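Teaching a simulated arm to look twice
An interview with the lead of the manipulation group at Gillitow

Sunday, September 27, 2026

When I first spoke to the head of the small manipulation group at Gillitow, back in January, she warned me that her favorite experiment would sound dull on paper. A robot arm in a simulator, a tabletop, a yellow cube, and the question of how much the arm should trust what it sees up close. I told her I had plenty of time and a full pot of coffee, and we ended up talking for most of the afternoon.
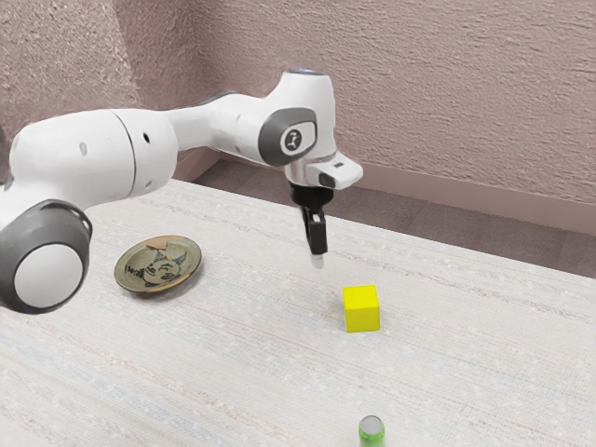
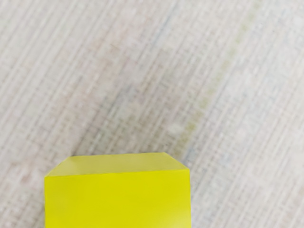
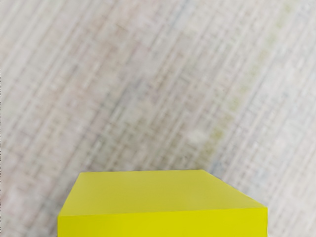

The method is called Hemum, a name she says was picked in a hurry and then stuck. The idea is simple enough to explain over coffee, which she kindly did. The policy that moves the arm gets 2 views of the same table, a wide one that takes in the whole layout and a close one that may show hardly anything besides the cube and the weave of the surface. Most of the systems her group started from simply glued the two together and hoped for the best.

"The close view is wonderful for edges," she told me. "You get this lovely crisp corner to line up with. But it has no idea where the rest of the world is, and if the cube slides half out of sight, the policy can get very sure of itself for very bad reasons."

So Hemum learns a weight for each view, and it learns it again at every step of the motion. Far from the cube, the wide view should do nearly all the talking. Near it, the close view is allowed to take over, but only while it agrees with the other about where the cube ought to be. When they disagree, the arm slows down and leans on the wide view until things settle.

I asked how they know it helps, and she laughed and said that was the part that ate her spring. The group ran 1000 simulated episodes for each version of the policy, shuffling the starting positions every time, and trained every version from 10 different random seeds. "With one seed you can fool yourself so easily," she said. "We had a beautiful result early on, I mean really beautiful, and then the next seed came back and it was gone. I went for a long walk that day."

The result that survived is more modest, and she seems fonder of it for that. Hemum misses fewer grasps than the glued-together version, and most of the gain comes from the last little stretch before the fingers close. On easy starts there is hardly any difference at all, and she was quick to say so before I could ask.

We talked for a while about the tabletop texture, a subject on which she has a great many opinions (I hadn't expected to fill two pages of notes with it, but there they are). An earlier version of the simulator, built on a toolkit called Vaněk, used a plain gray surface, and the policies did very well there and then fell apart on anything with a pattern. "A woven surface is full of little lines, and little lines look like edges if you've never had to tell them apart," she said. "I'd much sooner find that out in simulation."

The next step is a real arm, at a partner lab in Wemton, where the lighting won't be nearly so even and the cubes will have scuffs on them. She expects the numbers to drop, and she's already arguing with her colleagues over how far. In the meantime there's a stack of failed episodes to go through, and she watches them herself, one after another, usually in the evening with the sound of the dishwasher going.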